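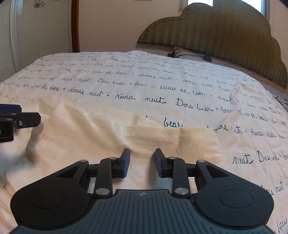

Hornard Valley Orchard Survey
Progress report to the Seixas Fund, second reporting period
Prepared by Madalena Henriques, project lead

Summary

The survey of old apple and pear trees in the Hornard valley is on schedule in the upper parishes and behind in the lower ones. We have visited 77 orchards since the grant began. Most of the remaining sites are small, privately owned and hard to reach by road. Spending is within budget, apart from travel, which is dealt with below. We are asking the Fund to agree one change to the timetable.

Field survey

The first period was spent on the larger orchards at the head of the valley, where the owners were already known to us. In this period we moved down towards Arau. The work is slower there. Many of the plots marked as orchard on the old estate map have been split between gardens, and a single row of trees can now belong to several households. Each has to be written to separately, and we don't enter without a signed reply.

At every site we record the position of each tree, its girth at chest height, the state of the trunk and crown, and whether it still fruits. Trees with a hollow trunk are recorded as a separate class, as agreed at the start. We have stopped recording mistletoe in detail. It took up a good deal of time on each visit and the figures were not being used for anything.

Access was refused at a few sites. In two other cases permission was given and later withdrawn when the land changed hands. These sites have been left in the register with the old map reference only, and can be picked up again if the new owners are willing.

The lane below Arau was closed for much of the spring after the bank slipped. The orchards on that side had to be left until June, when the trees were in full leaf and the crowns harder to assess. We will go back to them in winter.

Identification of varieties

Fruit was collected from the upper orchards last autumn and sent for naming. Most of the samples matched known varieties. The largest group was the local cooking apple called Plillum, which turned up in far more places than we expected, often as one old tree kept beside the house. Owners did not always know the name. Several called it the keeping apple or the winter green.

Fifteen samples could not be named from the fruit. Leaf samples from these trees have been sent for DNA testing and the results have not come back. The laboratory has told us to expect them before the end of the next period. Until then the trees are labelled in the register by site and row.

Pears have been more difficult. Many of the trees are too tall to pick from safely and the fallen fruit is usually damaged by the time we see it. We have asked owners to put aside sound windfalls in a labelled bag. This has worked well at the farms and less well at the holiday houses.

Grafting and the reserve collection

Graft wood was cut in winter from the trees judged most at risk, mainly those with split trunks or heavy canker. The grafts were made in the potting shed at Seixas and planted out in the nursery bed in spring. The apples have taken well. The pears have not, and we think the wood was cut too late. We will cut pear wood earlier this coming winter and store it in damp sand until it is needed.

The fencing around the nursery bed was finished before planting. Rabbits got under it at the lower corner and barked a number of the young stocks. The wire has now been turned outwards and pegged down along that side, and there has been no further damage.

The ground for the reserve collection has been cleared and marked out, but the water supply is not yet in. The trench needs to cross a field track, and the farmer has asked us to wait until the hay is off. We don't expect this to hold up the winter planting.

Work with owners

Two pruning days were held, one at the head of the valley and one at Arau. The first was for people with young trees and the second dealt with bringing old trees back into shape over several years. The Arau day was oversubscribed, and those who could not be given a place will be offered one first next time.

The pruning leaflet has been reprinted with a corrected drawing of the cut above the branch collar. The old version showed the cut too close to the trunk. Please discard any copies still held at the Fund's office.

Finance

A full statement is attached separately. The only line over budget is travel, for the reason given above: the closed lane meant a long way round by the top road for every visit to the lower orchards. We have covered this from the printing line, which came in under. The overall total does not change.

The payment of 4000 for fencing and ground preparation has been spent in full and the invoices are on file. The DNA testing has been ordered but not yet invoiced, and will appear in the next statement.

Change requested

We ask the Fund to move the deadline for the lower valley survey from the end of this autumn to the end of the winter. This would let us assess the crowns on the Arau side after leaf fall. No extra money is requested.

Next period

Fruit collection in the lower orchards will start with the early apples and run until the last pears are down. The register will then be checked against the old estate map, parish by parish, and a copy sent to each owner who has asked for one. Winter work will be the crown assessments, pear graft wood, and the first planting in the reserve collection. A planting plan will be sent to the Fund for comment before any trees are lifted from the nursery bed.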